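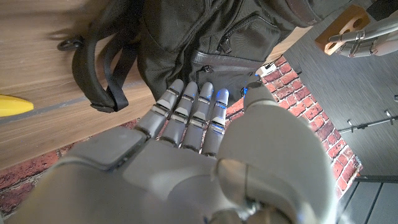 How many people can take part in an exercise run on the Fillora tabletop kit?

One kit seats 24 players at a single table, plus a lead facilitator and a recorder. Two kits can be linked for a larger event, with one group playing the headquarters cell and the other playing the field cell.

August 6, 2020
By Mahtab Ahmadpour

Fillora is a boxed planning exercise for staff courses, emergency management offices and senior leader seminars. It is built around the fictional port city of Clistalau and the road and rail links that run inland from it. Players work through a supply problem that gets worse over 2 days of play. The facilitator decides how fast.

The kit contains 156 scenario cards, a folding map of Clistalau and its approaches, role sheets for each seat, a facilitator guide and a pad of decision logs. The guide runs to 305 pages. Most of that is background on the port, the rail yard and the provincial government, and a facilitator who has run the exercise before will mainly use the timing tables at the back.

Cards are sorted by phase. Phase one covers warning and movement. Phase two covers the closing of the port and the first requests for outside help. The second deck can be used alone for a half-day session - the guide lists which cards to pull and which role sheets to leave out.

No computers are needed. Decision logs are filled out by hand and collected at the end of each turn. Blank logs may be copied for use inside your own organization.

Jamshid Mahmoudi wrote the scenario and revised the role sheets for this edition. The legal adviser seat now has its own briefing packet, and the press cards have been moved from phase two to phase one. Owners of the first edition can order the new cards and role sheets without the map, which has not changed.

Facilitator training is offered at Prekbridge and takes one day. It is recommended for linked events and optional for everyone else.

Replacement cards, maps and log pads are sold separately through Kongkaew. Please give the edition printed inside the box lid when ordering.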